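Progress Report to the Greenwood Fund
Review of the Dekex Handling Package, Third Quarter

1. Purpose of the review

The Fund asked us to judge whether the Dekex package, offered by Kuven on a yearly lease, is suitable for light household tasks. The package covers the humanoid, two five-fingered hands, task software and remote support. Work in this period centered on the basket task, in which fruit is placed in a yellow basket on a desk.

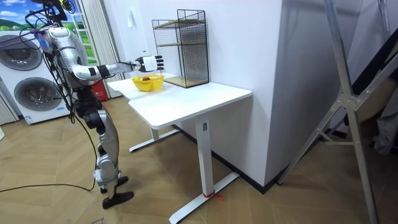
Kuven completed setup in October, and the desk and mesh shelf have kept the same layout for all sessions. Our staff logged 231 attempts against a planned 200.

2. Work completed

a. Single-hand placing. The banana is the harder item, as its curve changes the grip needed. Kuven supplied revised grip settings at no charge. 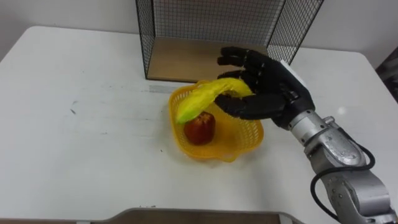 b. Two-hand approach to the basket. Sessions began in the last 3 weeks of the period and will continue.

c. Mixed items. A small white cylindrical item was added to the fruit – the lease terms list such shapes as supported.
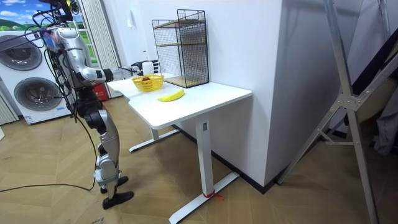

Prepared by the Drokow Evaluation Office

3. Findings to date

Support requests were answered within one working day. The operator manual is clear on startup but thin on fault messages, and we have asked for a fuller edition. Staff training took longer than the brochure suggests.
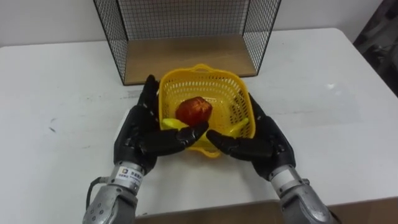 The two-hand sessions need one operator at the desk and a second at the console, so staffing costs will run above the original estimate. We have spent 80 percent of the equipment budget and request no change to the total.

4. Next period

We will finish the two-hand sessions, compare the lease with outright purchase, and send the Fund a draft recommendation ahead of the renewal date.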